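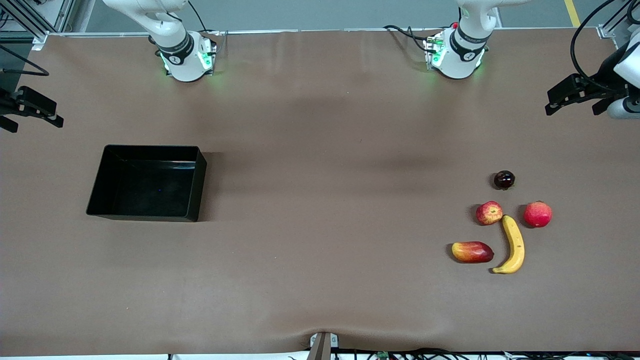

Feltska revises load ratings for Starnitent shelving range

9 March 2026

Feltska, the maker of storage systems for small warehouses and stockrooms, has today published revised load ratings for its Starnitent range of boltless shelving. The new ratings apply to all bays sold from April and replace the figures printed in the current product handbook.

Under the revised ratings, the standard Starnitent bay carries a total evenly spread load of 1,000 kg. The rating for a single shelf depends on its width and on the type of beam fitted, and is set out in the tables supplied with each bay. Ratings assume that the bay stands on a level concrete floor, that the uprights are fixed at the base, and that the lowest beam is set no higher than the second slot.

The revision follows a change to the beam connector. The earlier connector used a single hooked tab at each end. The new part has 2 tabs and a spring clip, which locks into the upright when the beam is pushed fully down. The clip can be released by hand from the inside face of the upright, and no tools are needed to move a shelf once the bay has been put up.

Beam height can be changed in steps of 40 mm, as before. The uprights themselves are unchanged, so existing bays can be fitted with the new beams. Feltska advises customers not to mix old and new beams on the same level. Where both types are used in one bay, the lower rating applies to the whole bay.

Stockists will receive new rating labels with their first April delivery. Each bay must carry one label, fixed to the front left upright at eye level. Labels for bays already in use are not affected unless every beam in the bay has been replaced, in which case a new label may be ordered from the spares list.

The handbook has been rewritten to match. The section on fixing to walls now covers hollow block as well as solid brick, and the section on inspection has been moved to the front. Feltska recommends a visual check of all connectors after any knock from a truck or trolley – a bent tab should not be straightened and put back into use. The damaged beam should be unloaded, removed and replaced.

Starnitent bays will continue to be supplied in grey and dark blue. The light-duty version, sold under the Takska name, keeps its present connector and its present ratings. Takska beams do not fit Starnitent uprights.

Orders placed before the end of the month will be filled with the existing beams unless the customer asks for the order to be held. Prices for complete bays remain the same. The price of spare beams rises with the change of connector, and a revised spares list is available on request. Quantities of 35 bays or more are quoted separately and include delivery to the ground floor.

Assembly and site inspection will still be carried out by Fothergill, which has handled this work for the range since it was first sold. Customers with a current inspection agreement do not need to take any action.

Notes to editors

Feltska designs and supplies shelving, racking and workbenches for trade customers. The Starnitent range covers boltless shelving for hand-loaded goods and is not intended for pallets.

Copies of the load tables and the revised handbook can be obtained from the Feltska press office.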